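I've had the Grodar two-arm tabletop kit on loan since February and I'm writing it up in pieces as I go. Thread, 1/14

2/14 The offer: two white arms, two black grippers, a rail, cables, a camera for each wrist and one overhead. Software is from Juster and comes preloaded. I paid the deposit myself. Grodar gets the kit back when I'm done, and they don't see these posts first.

3/14 Price is $3,000 for the pair with the rail. There's a cheaper bundle with one arm for $1,591. The rail is not sold separately, so if you start with one arm and want two later you end up ordering the whole frame again. I asked them about that and got a form reply.

4/14 Setup took me an evening. The rail bolts to the edge of the table and the arms bolt to the rail. The manual has a good bolt diagram and a bad cable diagram. I followed the cable diagram from the older kit and that worked fine.

5/14 My test job is snack sorting. Bars, bags and packets go on the table, the arms pick them up and put them in a basket. It sounds easy, but wrappers are a mean test for any gripper. They're shiny, they crumple, and they slide when you touch them.
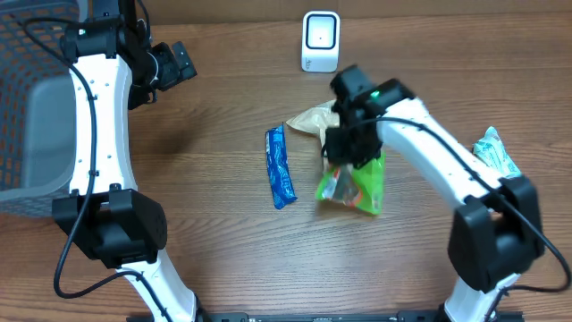

6/14 Reach is the first thing I'd check before buying. Grodar's page shows the arms working over a bare mat, and I wanted to know how they do with things spread around. With the rail on the near edge, the right arm can get its gripper down over the middle of the table, on the green snack package, without much trouble. The basket is over on the far left, beyond the left arm, so anything the right arm picks has to be handed over or set down again partway. I'd want the basket in the middle if I were doing this for real.

7/14 Cables: they run down the outside of each arm and hang a bit at the bottom. I'd like clips. Grodar sells clips. They should be in the box.

8/14 On to the wrist cameras. These matter more than the overhead one for this job. The overhead view tells Juster where things are. The wrist view tells it how the wrapper is lying when the fingers get close.

9/14 Exposure is the weak spot. Crumpled clear plastic under a ceiling light gives bright highlights on every fold, and you can't set exposure per camera in the version I have. It's one slider for all of them. Blocks of colour hold up well enough at this distance but the small text on a wrapper is mush, so don't plan on reading labels with it.

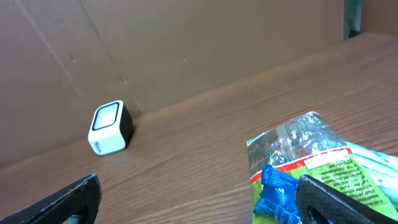 10/14 Fingers. The stock ones are black with a fine crosshatch on them. For boxes and bottles I have no complaints. For thin plastic, go in low and close slowly. I left the speed at the default for the first batch and changed it after that. Juster lets you save a speed for each kind of item, and I'd call that the best part of the software.

11/14 I logged 304 picks before I wrote any of this. Bars were the easiest, flat packets the hardest. I'm not posting a success rate because I kept changing settings partway through and the number wouldn't mean anything.

12/14 One tip if you're teaching it bars. Have it look for the crimped end. The zigzag edge shows up clearly from the wrist, and it gives you the direction the bar is lying even when the rest of the wrapper is all creases and glare. Then line the fingers up across the bar and start them wide — wider than you think you need. Mine run wide on the approach now, and I can still see desk on both sides.

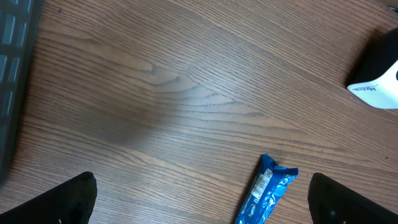

13/14 Support and alternatives. I wrote to Grodar support twice. It took 7 days to get an answer on the exposure question, and the answer was that it's on the list. Netport rents a similar setup by the month and will send a person out to install it. Tsakiris makes softer fingers that are supposed to fit this mount. I have a pair on order and haven't tried them, so no opinion yet.

14/14 Would I buy it? For a classroom or a small shop that wants to learn on two arms, yes, at the full price, and get the clips. For sorting soft packages all day, I'd wait for the exposure fix or rent from Netport first. I'll add to this thread when the Tsakiris fingers get here.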